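Cell Nine

She had the drill cell at Grendale for two winters before they gave her the night shift as well. It was one bench and one black arm, in the back corner of the old Maksymiv building.
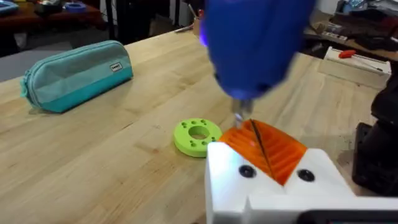

The trouble that August was the holes. The arm would bring the drill down where it was told, and the hole would come out a hair to the left. It didn't happen every time. It would run well until the middle of the evening, and then there would be a bad one, then a good one, then 2 bad ones together. The day shift had a theory about the bits. They had changed the bit three times in a week and written it in the book each time, underlined.

She read the book with her tea. The counter on the controller said 3,978 cycles since the last full set-up. The sheet from Sarkent, who had sold them the arm, said nothing helpful about that number.

At ten past nine she stopped the cell, hung her tag on the isolator and put the key in her pocket. She took the drill off first. She turned the chuck by hand and watched the tip of the bit against a bit of white card. It ran true. She wrote that down, so the day shift would leave it alone.

Then she did the fixture. It was a white block with a vee in it, and the part lay in the vee. She lifted the part out, wiped the faces with a rag and put her thumb on one side of the block and pushed. Nothing. She pushed from the other side, harder, and felt it give. It was so slight that she did it again with her eyes shut to be sure.

The bolts came up from underneath. To reach them she had to lie on the floor with the torch in her teeth, and there was a smell down there of old oil and somebody's orange peel. The first bolt was tight. The second turned with her fingers.

She lay there a while looking at it. All those bits, she thought.

Her father had kept pumps going at Cevano for 36 years, and he used to say you should check what was holding the thing before you checked the thing. He said it about gates and marriages as well. She had not found it much use in marriages.

She took both bolts out, cleaned the threads, put new washers on and did them up a little at a time, one and then the other. Then she got up, knees cracking, and pushed the block again from both sides. It stayed where it was.

Moving the fixture meant the arm had to be taught again. She took her tag off and brought the arm round at creep speed with the pendant, down to the part, and stopped. She crouched until her eye was level with the tip. Left a touch. Back a touch – too much – and forward again. She saved the point, lifted the arm clear and sent it back on its own. She did this nine times. It was getting on for eleven by then and the heater had gone off.

She put a scrap part in and ran it.

The drill came down and made its noise and went up again. She tried the pin in the hole and it went in straight. She ran another, and another after that, and put them in a row along the windowsill.

In the book she wrote: Fixture bolt loose, rear. Both refitted, new washers. Position retaught. Bit is fine. She looked at that for a moment and underlined the last part.

Then she set the counter to zero, started the cell and went to see about the heater.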